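3.2 Table linen and the length of the shared meal

When we began visiting households in Denthorpe, we had expected to talk mostly about food, and we had a long list of questions ready about recipes and shopping. What people wanted to tell us about, again and again, was the cloth. Of the 43 households in our study, a good many brought out a tablecloth before we had even sat down, and several had a story to go with it - a wedding gift, a bargain, a length of linen carried home from a market in Jedell by an aunt who never used it herself. Plain, pale linen was the clear favorite for everyday suppers, and we heard it praised for the way it softens with washing and takes the clatter out of plates and spoons (see Figure 4 for a cloth of this sort with a bread basket set out on it).
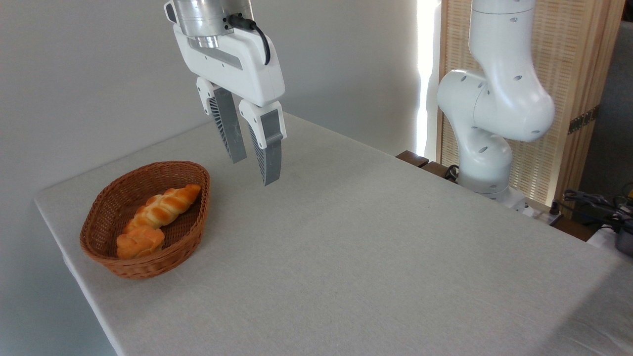

Figure 4. Light gray-beige linen tablecloth with bread basket.

Our meal diaries, which came to 2,060 entries by the end of April, let us look at this fondness a little more closely. Suppers eaten on a cloth lasted about 50 minutes, noticeably longer than those eaten on a bare table, and this held for small families as well as large ones. We would be careful about reading too much into it. As Revathi Acharya pointed out to us while the diaries were being coded, a family that already means to linger may well be the one that goes looking for the cloth in the first place, and our diaries did not ask which decision came first. The Ullar households, whom we take up in Section 3.3, laid a cloth only when guests were coming, so their entries have been kept apart from the comparison given above.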